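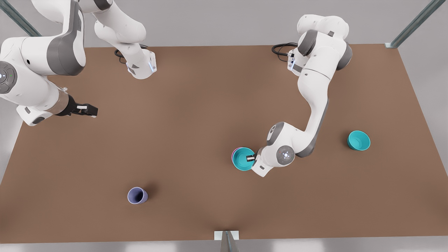 Lovisa Ekström asked whether the backup drive can stay plugged in between backups, and whether the first run has to finish in one sitting. It should be disconnected after each run, and the first run may be paused. Both points are covered in the steps that follow.

4.2 Setting Up a Scheduled Backup

Before you begin, confirm that the external drive has at least 700 GB of free space. Prostent Backup will not create a schedule on a smaller volume.

1. Connect the laptop to its charger.
2. Plug the external drive directly into the laptop. Do not use an unpowered hub.
3. Open Prostent Backup and select Drives. Choose the external drive by name.
4. Select Schedule, then Weekly. The default is Wednesday at 6:00 p.m.; change the day or time if the laptop is normally off then.
5. Under Folders, check Documents, Pictures and Desktop. Add any other folder you use for work.
6. Select Start First Run.

The first run copies every file and may take several hours. To pause it, select Hold and wait for the status line to read "Safe to remove" - only then unplug the drive.

CAUTION: Do not close the lid while files are being copied. The laptop may enter sleep mode and leave the backup incomplete.

CAUTION: Formatting the drive erases everything stored on it. Copy any files you wish to keep to another location first.

Note: Files larger than 500 GB are skipped and listed in the run report.

7. When the run is complete, open the report and check for skipped files. Code 211 means that a file was open in another program. Close the program and select Retry.
8. Eject the drive, unplug it and store it away from the laptop.

Reconnect the drive before the next scheduled run. If it is not found, the run is postponed and a reminder is displayed at the next sign-in.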